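Home About the Archive Visit Vacancies Contact

Transcriber and Cataloguer (part-time), Ivthorpe Parish Papers

Closing date: 29th March
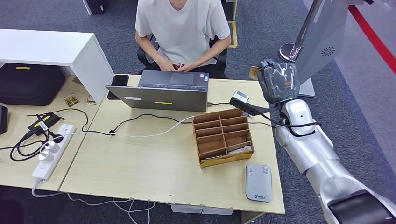

The Ivthorpe Parish Papers came to us in 80 boxes, one of which held only string. The rest hold the minutes, quarrels, receipts and drainage complaints of a small parish that wrote everything down and threw nothing out. We would like someone to read them, type them up and tell us what they say.

So far 2113 pages have been scanned. The scans are good. The handwriting is not, particularly after the arrival of a parish clerk called Rees, who appears to have written on horseback. His letter e and his letter o are the same letter. You will get used to him, or you will learn to work round him, as the parish did.

What you'd be doing

Typing up scanned pages, word for word, spelling mistakes included. Adding names, places and dates to our catalogue, which runs on a system called Pleris and is less friendly than it sounds. Answering the odd letter from people who believe they are owed a field in Horkden. (They are not. We have a standard reply.)

Who we're after

You should be able to read old handwriting, or be stubborn enough to learn. We can teach the abbreviations in a week. Patience with other people's grammar is harder to teach, so please bring your own. A degree is fine, and so is not having one. Some Welsh would help with the bundles from the chapel, which nobody on the present staff can read past the greeting.

Hours and pay

Sixteen hours a week, spread however you like provided one morning is spent with us in Horkden. The rest can be done at home. Pay is in line with the county scale for archive assistants, a document you may find short. The post runs until the end of November, with a fair chance of more if the grant is renewed.

How to apply

Write to Meirion Edwards, quoting reference 3161, with a CV and one page on why you'd want to do this. Please also transcribe the sample sheet, item 108 in the online catalogue, and send it along. It concerns a pig. Guesses are welcome if you put them in square brackets. Interviews will be held in the reading room, where the heating is on the left and the chairs should be on the right. Wear a jumper.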